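Small glass and metalware: bench gallery

Pieces set out on the butcher-block top, Oct 23, 2023. Compiled by Leire Sarmiento for the Kornia tableware notes.
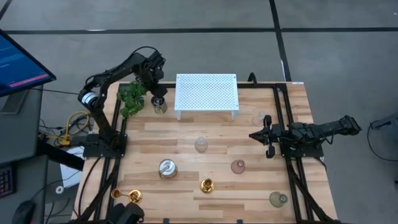

The notes cover small household pieces used for storing, serving and raising things off a worktop. Sizes and weights are kept in the separate stock sheet. Entries follow the order of that sheet, and remarks on care come from Aurelio Villalobos, who keeps the shelves.

Jar with lid
Small, clear glass, metallic lid. Entered under dry storage. Lids are washed by hand and dried before being put back on. Jars with a chipped rim are withdrawn.

Cup
Small, clear glass. Against light timber it is easily overlooked, so cups go on the bench last and come off first. Stored upright in a single layer, never stacked.

Perforated stand
White metal, rectangular, flat top with a grid of tiny holes, short legs. Entered under risers. Check that all the legs sit level before placing glass on it. Wipe the top with a soft brush; a cloth leaves lint in the holes.

Artificial plant
Bright green, bushy foliage. Entered under decoration. Dust with a dry brush. Do not use spray polish, as it marks the timber.

Tabletop
Striped light planks, butcher-block pattern. Oiled in June by Macarena Moya, with a second coat after 7 days. Glass is set down on bare wood with no mat. Ring marks are rubbed out along the grain and the patch re-oiled.

Storage
Glass goes into the Grestton crates, 40 pieces to a crate, with card dividers. Metal items are kept on the shelf below. The full list stands at about 2,000 pieces, of which 13 are awaiting a replacement lid. Lids from the older Brotelano jars do not fit the current ones and should be kept in their own box.

Corrections to the list go to Leire Sarmiento, quoting the entry name and the crate label.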